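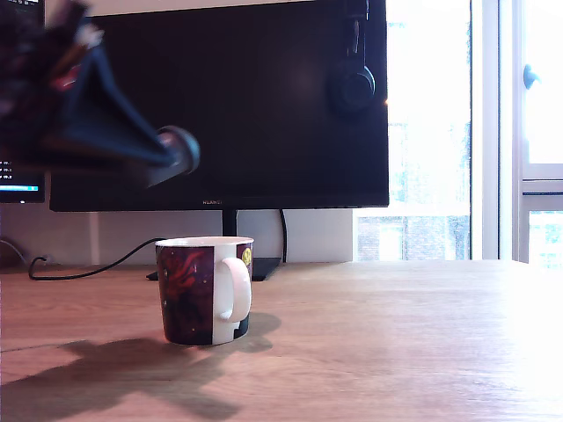

Old Paper Pictures at Home: Tips I Tried, Tips I Gave Up On

Home Workshop Paper Frames Glue Ask About

January. By Pirmin Lehner

There is a kind of advice that gets passed around among people who own a few old prints, cut profiles or pencil drawings, and most of it was made up by somebody with a stain and a cupboard full of groceries. I have tried more of it than I should have. I buy cheap things in bad frames, mostly flower prints and small portraits cut from black paper, so when I ruin one I'm out the price of lunch. If yours came from a grandparent, or if you think it may be worth real money, close this page and take it to a paper conservator. I mean it. A tip is a poor thing to try on the only one you have.

Bread

Rubbing a dirty print with a ball of soft white bread is the oldest one, and it does lift a little surface dirt. It also leaves crumbs and a trace of fat in the paper, and insects like both. People who recommend it always say the bread must be plain and a day old, as if that settled the matter. I used it on the margin of a botanical print and spent twice as long brushing out crumbs as I had spent rubbing.

A very soft, wide brush does most of what bread is supposed to do. Work from the middle out, and don't press. If the dirt stays, try a plain white vinyl eraser grated fine on a kitchen grater that you will never use for food again. Roll the crumbs gently with your fingertips on the blank margin only. Stay away from pencil, chalk and anything cut and pasted. Brush off every last bit.

Ironing out creases

No. I know someone's aunt does it through a pillowcase. Heat dries the paper out, it can set a stain for good, and if there is old glue under a cut figure it may soften and let the whole thing slide. Steam is worse, as a lot of black paper was coated on one side only, and that coating can spot or bleed the moment it gets damp.

What I do for a sheet that has been rolled: lay it between two pieces of clean blotting paper, put a board on top, put books on the board and go away for seven days. If it's still curled, give it another week. The pages that promise flat paper in an hour never show you the paper a month later.

Sticky tape

I have read that you can lift old tape with a hair dryer, with lighter fluid, with olive oil, with a freezer, and with peanut butter. The hair dryer sometimes frees the plastic strip and leaves the brown gum behind, which was the problem to begin with. Oil makes a clear patch you could read a newspaper through. Lighter fluid is a fire risk and a headache, and I am not going to tell you it's fine with a window open.

If the tape is on the back and isn't spreading, leave it alone. I've come around to this slowly. An ugly back never hurt a picture hanging on a wall.

Foxing, those rusty little spots

Household bleach takes the spots out, and then it keeps on working. The sheet I treated went a lovely bright white and a couple of years later the corner came off between my finger and thumb. Lemon juice and sunshine is the same idea with a nicer smell. Talcum powder does nothing at all except get into the frame.

Spots are a sign that the picture has been somewhere damp. Move it. An inside wall, away from the bathroom and away from the chimney, does more than anything in a bottle. I also put small bumpers on the lower corners of the frame so that air can get behind it. Slices of wine cork work, glued on with whatever you have.

Glue

This is where I get letters. The Kutwood catalog sells a tube called Mostik, and the little leaflet with it says it is safe for "all heritage papers." I don't know what a heritage paper is and I doubt the leaflet does either. I tried Mostik on scrap. It held well, it dried a bit shiny, and when I wanted to undo it with a damp swab it would not budge. For a greeting card, fine. For an old cut figure that has lifted at the nose, I would not let it in the room.

You want something that comes undone. Wheat starch paste does, and it costs next to nothing:

Stir one spoonful of wheat starch (the pure starch, which is different from flour) into five of cold water and let it sit for half an hour. Cook it gently, stirring all the time, until it thickens and looks a little see-through. Let it cool. Push it through a fine sieve, then thin it with water until it brushes like cream. It keeps three days in the fridge, and on the fourth it smells and you throw it out. Mark the jar. I once found mine next to the yogurt with a spoon in it.

Use less than you think, on the tip of a small brush, and put a scrap of baking parchment and a light weight over the repair. Test the black paper first on a spot that won't be seen. If any color comes off on a damp cotton swab, stop there and leave the nose in the air.

Knives and mats

If you cut your own profiles, and a lot of people who collect them end up having a go, you'll be told that you need a special knife. I own the one everybody likes, the Roman, with the turned handle. It is a pleasure to hold. It cuts exactly as well as a hardware store knife with a fresh blade, and exactly as badly as one with an old blade. I change mine far sooner than feels thrifty. The tip that says to sharpen a worn blade on the bottom of a coffee mug is half true: the bare ring of unglazed clay will take a burr off. It won't bring back a broken point, and the point is what you use for eyelashes.

Small curved scissors do better on a face than any knife, at least in my hands. Keep the scissors still and turn the paper. I was told this by three different people before I tried it, and I'm sorry I was stubborn.

For practice, Dunska makes a thin black sheet at 70 grams that folds cleanly and costs little. The packet says it won't fade. I left half a sheet taped to a south window with a book over the other half, from spring until the clocks changed, and there was a line down the middle that I could see from the door. So it fades. Most black paper does. Use it for practice and enjoy it.

Glass

I get asked about the special glass that keeps out ultraviolet light. It does help, and the better framers can show you what they are selling. What annoys me is the idea that once you have it you can hang the picture anywhere. Ordinary visible light fades things too, only slower. A hallway with no window is a fine place for a paper picture. So is the wall the window is in, where the sun never lands directly.

Never spray cleaner at the glass while it's on the wall. It runs down behind the edge of the frame and wicks up into the mat. Spray the cloth, out in another room if you can, and wipe. Vinegar and water is all right for this, and that may be the only nice thing I have to say about vinegar on this page.

The glass shouldn't touch the paper. If you hold the frame at a slant and can see no gap at all, put in a mat or a thin spacer. I've seen ink stuck to glass like a label to a jar.

Bugs

Lavender bags smell pleasant. Cedar balls smell pleasant. Silverfish walked past both of mine. Keeping the place dry and vacuuming behind the furniture is dull advice, and it's the only thing that has made any difference here.

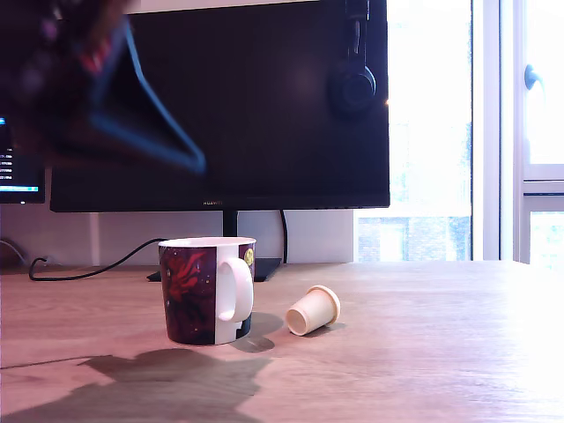
Shahla Naseri writes that I'm too hard on freezing, and that she has put prints through a chest freezer more than once with no harm done. She seals each one in two plastic bags with the air pressed out, leaves it for two weeks, and then lets it come back to room temperature for a full day before opening anything. It's the opening too soon, she says, that gives freezing its bad name, as water settles on the cold paper.

Fair enough. I'd still want to be sure there were live insects in there before I bothered, and I would not do it to anything under glass or anything painted. My own freezer ices up every time somebody leaves the lid ajar, so I may not be the man to judge.

Backs and labels

Before you throw away an old backing board, look at it. Brown paper, newspaper, a scrap of a framer's label, a number in chalk: all of it may tell you something later. One of mine has 2886 written on the back in blue crayon. I've been told with great confidence that it is an auction lot, a stock number, and part of a phone number. I have no idea. I copied it onto the new backing in soft pencil and put the old piece in an envelope behind it.

The one thing I do swap without fuss is the wooden slat type of backing, the kind with gaps. It leaves brown stripes on the picture in just the shape of the slats. Acid-free board cut to size is cheap. Cut it a hair small so that it drops in without forcing, and tape over the join between board and frame to keep the dust out.

Coffee and tea

Somebody always wants to tone a new mat so it matches an old one, and somebody always says tea. It goes on blotchy and the tannins don't do paper any good. Buy a cream mat. If it looks too new, wait.

Get new tips by email, once a month. Enter your address to subscribe. You can unsubscribe at any time.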